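Projects > Allthorpe Small Shoes > Progress reports

Last updated: September 6, 2019

Hello all at Michiels, and thank you again for being so patient with us over the summer! Your grant of £3000 has got the shoe bank properly on its feet, and we've spent £502 of it so far, mostly on shelving and stationery.
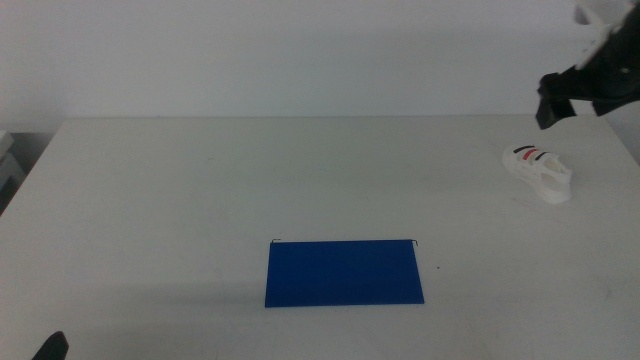 Sorting was the big job this quarter. Children's shoes come in from Zidcombe and Enham in all sorts of bags, and we now have one clean white table where everything gets looked over before it goes on a shelf. Small white shoes like the one with the red and navy stripes on its strap are lovely to have (they do show every mark, mind you), and they go out fast in warm weather.

We've also switched to blue hanging files for the paperwork, one for each collection point. I was doubtful, but I can find things now! 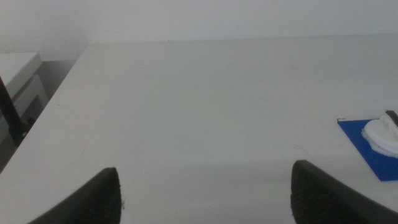 Report by the Project Coordinator, Allthorpe Small Shoes

Next on my list is opening hours. We manage 2 afternoons a week at present and I'd like to get to 5 by January, which depends on the hall agreeing a rate we can live with. Enham have offered us a cupboard as well.

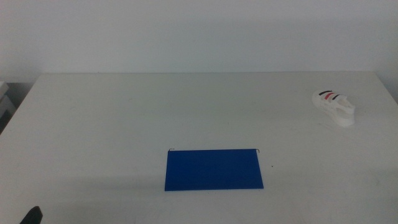 They'd like us to take it before the winter boots start arriving, and I'm inclined to say yes, even though it means another key to look after. I'll send costs once I have them in writing. 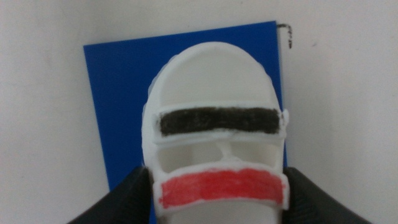 White shoe with a black band on the strap, over a blue sheet.

Could you let me know whether shelving for Enham can come out of the same pot?

Contact the project office | © Allthorpe Small Shoes | Back to top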